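Progress report: Clisetti translation and annotation project
Reporting period: second half of the grant year, through August
Prepared for the literature program by Hằng Vương, project editor

Summary

Work on the bilingual selected poems is on schedule in translation and behind schedule in permissions. Draft English versions now exist for 68 poems, which completes the selection agreed at the start of the grant. Annotation has reached the end of the third section. The introduction has been restructured and is in its second draft. No change to the total budget is requested. A transfer between two budget lines is described under Finances.

Translation

The selection is divided into five sections, following the order of the poet's own collections. Sections one to three have been through both rounds of review. Section four has been through the first round only, and section five is in rough draft.

The long-line poems of section four took more time than planned. The originals run past the right margin in the first printing and were broken there by the typesetter, and the later printing kept those breaks as though they were the poet's. We compared both printings against the typescripts held in the Cao papers and restored the long line in every case where the typescript supports it. Where no typescript survives, the first printing is followed and the doubtful break is recorded in the notes.

Rhyme is handled as described in the original proposal. Full rhyme is kept in the songs and dropped elsewhere in favor of a regular beat count. The second reader objected to this in three poems, all of them elegies, where the rhyme words carry the names of the dead. Those poems have been redone with slant rhyme. Both readers have accepted the new versions.

One title remains unsettled. The word used for the final sequence can mean either a threshold or a debt, and the poems use both senses. The working title is "Threshold" – this may change before the manuscript goes to copyediting.

Annotation

Notes are kept short, with a limit of 20 words for glosses of single terms and no limit for textual notes. Place names around Flestevville have been checked against local maps of the period. Two streets named in the early poems were renamed during the poet's lifetime, and the notes give both names. The mill in the title poem of section two is now identified with reasonable confidence, on the basis of a letter in which the poet complains of its whistle.

The notes on farming vocabulary are finished. These cover the harvest poems in section three, where the dialect has separate words for corn standing, cut, husked and shelled. English does not divide the matter so finely, and the translation uses plain "corn" with a verb or adjective to mark the stage. 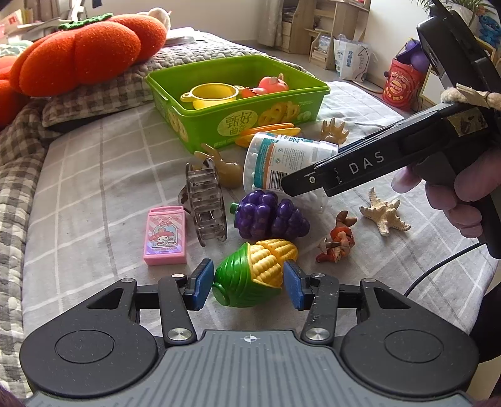
Permissions

The agreement with Prukitz, which controls the two middle collections, has been signed for print and is pending for electronic use. The delay concerns the territory clause. Prukitz first offered North American rights only; the grant requires that the electronic edition be available without territorial limits. A revised draft was sent to them in August and we are waiting for comments.

Rights to the early poems are held by the estate and have been cleared for all formats. Rights to the letters quoted in the introduction have been cleared for excerpts only. Two quotations were over the permitted length and have been shortened.

Introduction and apparatus

The first draft of the introduction was arranged by biography and gave too little space to the meter. The second draft moves the life into a dated outline at the back of the book and opens with a close reading of a single short poem, given in three successive versions by the poet. The section on reception has been cut by half. Early reviews were few and mostly repeat one another.

An index of first lines in both languages has been started. It will be completed once page proofs are available.

Finances

Spending on translation and review fees matches the plan. Archive travel was under budget, as the Cao papers supplied scans of the remaining typescripts and the second visit was canceled. We ask approval to move the unspent travel amount to permissions, where the electronic rights will cost more than estimated.

Next period

Second review of section four
First and second review of section five
Notes for sections four and five
Signed electronic agreement with Prukitz
Delivery of full manuscript to the copyeditor

The main risk to the delivery date is the electronic agreement. If it is not signed by the time copyediting ends, we propose to release the print edition first and the electronic edition when the rights are in place.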